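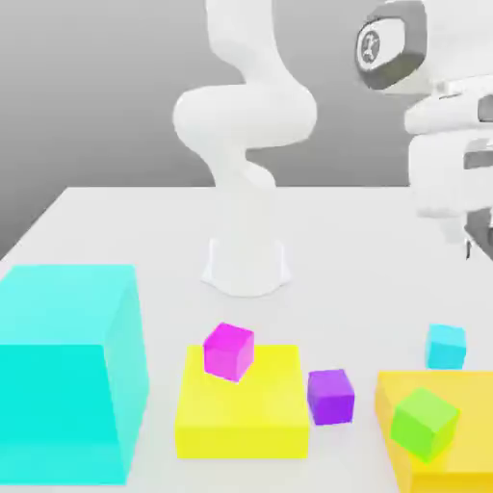 3 min read

Call for participants: Mallen working group on good practice for tabletop robot arms

Trernorus is looking for 14 people to join the Mallen working group. The group will write and test a set of good practice rules for robot arms that pick, place and stack small objects on a shared table. We want people who run these tasks, in simulation or on hardware, and who have opinions about how the work should be set up, logged and reported.

What the group covers

Stacking a small cube on a flat block is a simple job to describe and a hard one to compare between labs. One lab counts a stack as good when the fingers open. Another waits to see if the cube stays put. Some score a tilted cube as a success and some do not. Mallen will settle on wording for these cases and for a few related ones:

Start conditions, including how far blocks may be turned from square
Objects that are on the table and play no part in the task
Keep-out zones around the base of each arm
Minimum spacing when two arms reach over the same table
Speed limits near the tabletop
What has to be written down when a run is stopped early

Rules for simulated work and rules for hardware will be kept in separate chapters. Where a rule applies to both, the text will say so.

The current draft has 33 clauses. Participants will be asked to try each one against their own setup and report where it is unclear, too strict or missing something. Draft clauses are tested in Yurt, our simulator, before they go out for comment. You do not need to use Yurt yourself – reports from other simulators are welcome.

Who should apply

You should have at least one of the following:

Hands-on experience programming or operating a robot arm
Experience building or checking simulated manipulation tasks
A background in machine safety, risk assessment or technical writing for standards

Students can apply. So can people who work alone or for small shops. We already have enough applicants from arm manufacturers and will hold only two places for them.

Time and pay

The work runs for 20 weeks, starting in December. Plan on three hours a week, one of which is a video call at 10 a.m. Eastern. There is one in-person meeting at our Sesthorpe office, with travel and lodging covered. Participants who complete the review receive $4,000, paid in two parts. If your employer does not allow outside payment, we can leave it out of your agreement.

Comments are shared inside the group under your name. The published rules will list all participants unless you ask to be left off. Please do not send us confidential material from your employer or customers.

How to apply

Send one page telling us what arm or simulator you work with, what tasks you run, and one rule you think is missing from current practice. A résumé is optional. Use the application form on the Mallen page of the Trernorus site and choose "simulation," "hardware" or "both" – this helps us balance the group.

We reply to every application. If you are not selected, you can still comment when the draft is opened to the public.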